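Setting up and looking after a self-service drinks table

Written by Naima Tazi. Checked by Wafula Rashidi.

These instructions cover a small drinks point with two dispensers, one for water and one for a cold infusion such as hibiscus or black tea. They assume a low table between bench seats, tap-fed dispensers that are filled by hand, and reusable cups. A mains-fed cooler needs a different procedure.

What you need

Two dispensers with clear containers and separate bases
Two round drip trays with lift-out perforated tops
6 matt cups without handles
Tissues
Measuring jug, bottle brush, lint-free cloth
Unscented washing-up liquid

Step 1. Place the table

Check that the table does not rock. A pedestal table carries the load on one point, so keep the larger dispenser near the middle. Water weighs one kilogram per litre before the container and base are added, and a full dispenser at the edge will tip a light top.

Leave enough room on the spigot side for a hand and a cup. Test this with your tallest cup before filling anything.
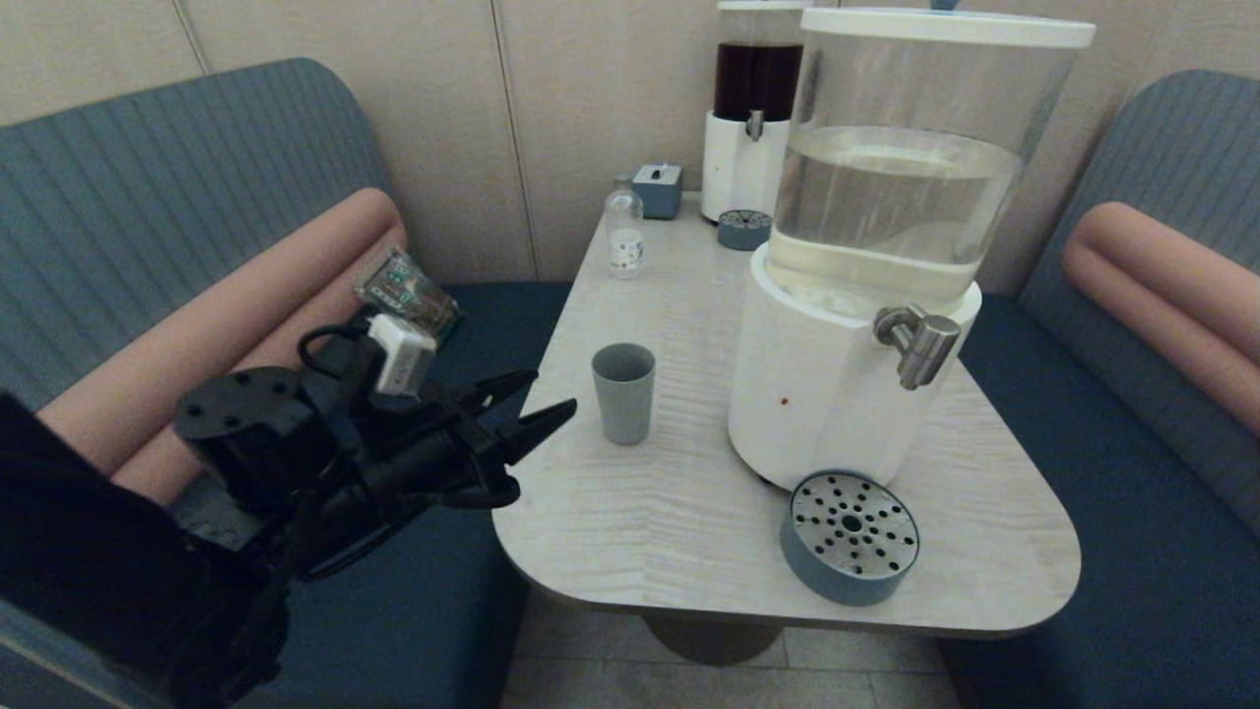 Step 2. Fill the containers

Rinse each container and run a little water through the spigot into a jug. Close the spigot, then fill the water container to two-thirds. Filling to the top makes the lid difficult to seat and raises the flow rate at the tap, which leads to splashing with narrow cups.

For the infusion, steep in a separate pan, strain twice and let it cool fully before pouring. Fine leaf will block a small spigot within an hour or two. Make the infusion in batches of 1,000 ml and discard what is left at the end of the day – do not top up an old batch with a new one.

Step 3. Set the drip trays

Put one tray by each dispenser. The perforated top must sit level in its rim. If it rocks, lift it out and turn it until it drops into place. Empty the trays at midday and again when closing.

Step 4. Wash and check the cups

Wash by hand in hot water, rinse twice and stand upside down on a rack. Matt finishes hold detergent film longer than glazed ones, so the second rinse should not be skipped.

Before a cup goes out, look inside it under a good light. Drops on the inner wall mean it has to go back on the rack or be wiped with the lint-free cloth. Then look at the outside, just under the rim. Marks collect there and are easily missed from above.

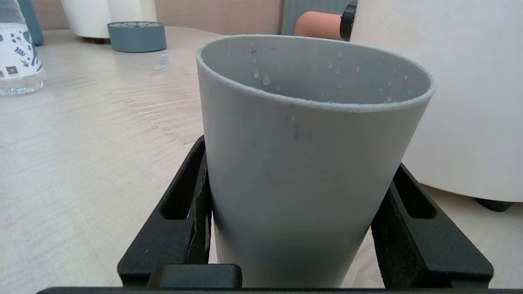
Reading time: 3 min

Most scuffs come off with a paste of bicarbonate of soda and water, applied with a fingertip and rinsed. Do not use a scouring pad. It polishes the matt surface and leaves a shiny patch that cannot be reversed.

Step 5. Close down

Drain both containers through the spigots, not over the rim, so that the taps are flushed. Remove the lids and leave them off overnight. Wipe the table along the grain and dry underneath each base, where water collects.

Once a month, unscrew the spigots and soak the washers in warm water with a little white vinegar. Replace any washer that has flattened.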